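# Drevenholm Snack Packing Set

Welcome, and thank you for stopping by! Drevenholm is a small, friendly collection of recordings on one homely subject – getting snacks into a shopping bag. It was put together under the Gamix project and last updated August 30, 2025.

We like crinkly packets because they never hold one shape for long, and a paper shopping bag with string handles is a nice honest thing to pack into. The marble pattern and the flowered paper stay the same all through this part of the set.
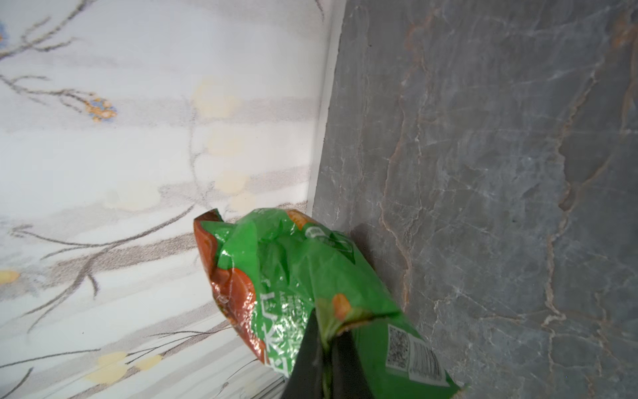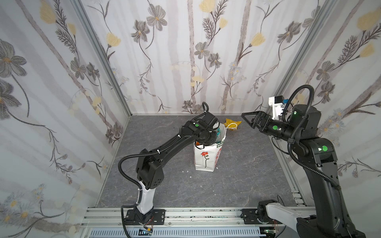
Gronow wrote to us in March that soft packets ought to be listed apart from boxes, as the two behave so differently on the way into a bag, and asked if we would mind splitting the table. We didn't mind one bit, and the split is in this release.

## What you get

- 168 packing recordings with soft snack packets
- 18 recordings with small boxes, kept in their own folder
- 1054 short text notes, written in plain English

Each note names the item and the bag it goes with. Packet colors are given as simple words (green, yellow, and so on), and printed text is left out of the notes, whatever language it is in.

## Good to know

Lighting is fairly even, but glossy packets do throw bright spots. If you only want a taste, start with the folder called flodau – it holds the shorter recordings and is much kinder to a slow connection.

## Comments

**Flodau_reader:** Thanks for the separate box folder, it saved me an evening of sorting.

**mapleside:** Any chance of cloth bags next time? Paper ones are lovely but mine always tear at the handles.

**tk:** Two notes in the box folder have the same name, could you check?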